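Robotics Workshop, Unit 4
Handout: The processor task

This unit uses the Mudgway station at the back of the lab. Your team will write and tune a program that picks up a computer processor, carries it to the gray fixture plate and places it. You work in pairs and keep the same partner through November.

Read the whole handout before you book station time. Slots are 30 minutes and are booked through Flaltari.

1. Before you start

Home the arm and check that the work area is clear. Load the Plemuvberg base program and save a copy under your team name. Do not edit the original. The speed limit in the base program stays on for the whole unit.

The processors are old stock and none of them work, but treat them as if they did. Handle them by the edges of the green board. If you drop one, put it in the reject tray and write it in the log.

2. The grip

Close the fingers on two opposite edges of the board. The pads should meet the edges squarely, with the metal face left free. Start with the lowest force setting and go up one step at a time until the part stops slipping. Most teams end up using more force than they need.

A part that sits crooked in the fingers will be crooked at the plate. Check it in the wrist camera view before you move in, while there is still room to back off and grip again.

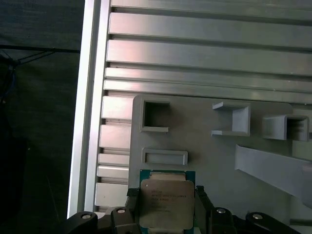
3. The approach

Bring the part up to the plate slowly and stop short of contact. The plate has raised holders and brackets on it, so plan a path that clears them with the part in the gripper. A path that works with empty fingers may not work with a processor in them.

Store at least two waypoints for the last stretch. Name them so that your partner can tell what they are.

4. What to hand in

Upload your program and your log sheet to Flollusance under course code 2522. The log needs the force setting you settled on, your waypoints, and a short note on each failed attempt. Failed attempts do not lower your grade. Missing notes do.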